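Lilia Room fit-out: progress report to the Arkisance small grants program

Hello again, and thank you for your patience while we got our paperwork in order. It has been a busy stretch, and I'm pleased to say the room is starting to feel like a proper workspace – one people wander into with a cup of tea and don't want to leave.

Of the $2414 you approved for the first stage, we have spent $1413. Most of that went on the benches from Modach, which arrived a little later than promised but are every bit as solid as we'd hoped. The paint came in under budget (we chose a warm off-white after far too much discussion), and the old carpet has gone to the tip at last.

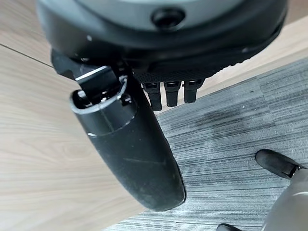
The rest of the first-stage money is set aside for lighting and the storage wall. We have a quote from Murakami for the shelving and are waiting on a second one, as your guidelines ask. I'd dearly love the labels to match the colours on the drawers, but that can wait.

We held an open afternoon in June and around 40 neighbours came through, several of whom have asked about using the room in the evenings. We would like to talk with you about that before we apply for the second-stage $2000, as later hours would mean a better heater and a new lock on the side door. Receipts are attached.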